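4.2 Sorting with two arms

In the second experiment we test whether the policy can divide a mixed set of objects between open containers when the arms must share one workspace. The setup has three bins in a row: blue on the left, red in the center and white on the right. We compare two training variants, Dinsa and Lollard, which use the same demonstrations and differ only in how the action of the second arm is predicted. Each variant was given 50 trials. Figure 4 shows the most demanding phase, in which both grippers hold the same object over the central bin. 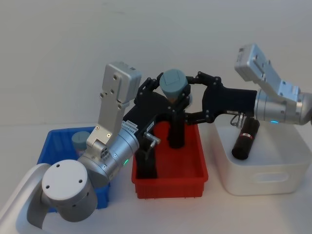 Figure 4. Joint hold of a capped object above the red bin.

In the joint hold the fingers of one gripper easily hide the object from the other — this was the main difficulty for Lollard, which failed in 12 trials. Dinsa failed in 4. We consider a trial as failed when an object is dropped on the table or is released into the wrong bin.

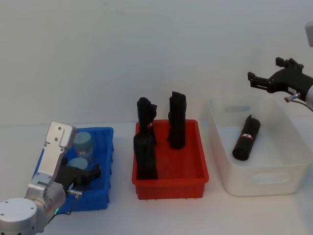 Tumaini Khaemba, Halima Mfaume and Upendo Laizer

The black rolls have another kind of difficulty. They can stand upright, as in the red bin, or lie diagonally, as in the white one, and the grasp must be chosen according to this pose. The label band gives a useful cue of orientation, but the policy should not depend on it, and therefore we also trained with the bands masked. The effect of masking was small for both variants and we report it in the appendix.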